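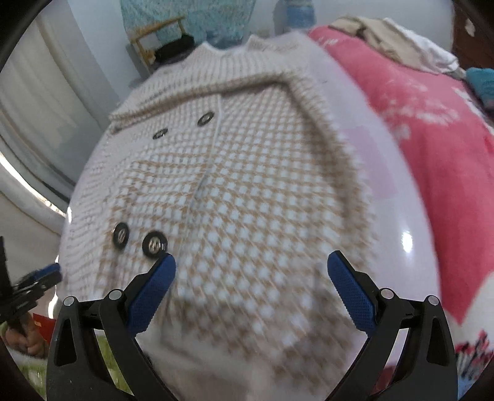
Should a heavy knit cardigan be hung up or folded?

Fold it. The weight of the yarn pulls on the shoulders when it hangs, and after a few weeks you get longer sleeves and two little bumps where the hanger ends were.

I got that one in an email after my closet post, and I answered it very confidently for a person who had 14 sweaters on hangers at the time. So this week was knitwear week! Everything came out of the closet and the dresser and the plastic bin in the hallway, and I folded the lot.

My pale knit with the small squares went first, the one with the dark buttons with silver rims. I love those buttons and they're also a pain, because if you fold a cardigan with the buttons facing in, they press into the knit and leave dents. I fold mine button side out now. Lay it flat, face down, smooth the back with your hands (don't tug), bring one side in to the middle, lay the sleeve straight down over it, do the same on the other side, then bring the hem up to the collar. Once if it's thick, twice if your shelf is shallow. A big folded collar makes a lump at the top whatever you do, so I alternate which way the stacks face, collar left, collar right, and they stop sliding off each other.

I started out on a hard white surface and that was great for flattening things but a bit slippery, the bottom edge kept wandering off on me. The bed is better for anything big. Strip it down to the fitted sheet first or you'll be chasing wrinkles in two layers at once.

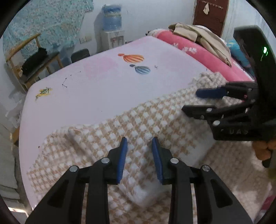
Tan and white squares on the big bed, folds still to be smoothed out.

The pink bedding got shoved to the side and stayed there until dinner, so don't start this at nine at night like I did with the towels.

A word on bins. I had two Zovier ones with the zip lids, 60 liters each, and they're fine, but you can fit so much in them that the sweaters at the bottom come out looking like waffles that got sat on. I've moved everything I wear into the Kernbridge shelf unit from the hallway and kept one bin for the stuff I only need if we go up to Targate in the snow. The other one is now full of gift wrap, don't ask.

Oh, and the pilling! I finally bought a fabric comb (10 dollars, the checkout rack at Stefanou, next to the shoelaces) and went over the elbows before I put things away. Go lightly and in one direction. On a textured knit I'd try it inside the cuff first, mine snagged a loop on the very first pass and I had to ease it back through with a crochet hook.

Two cardigans went in the donate bag and one came back out of it an hour later. I'm counting that as progress. Next up is the scarf drawer, which currently doesn't close, and if you've got a way of storing long scarves that isn't rolling them, please leave it in the comments, mine unroll the second I shut the drawer.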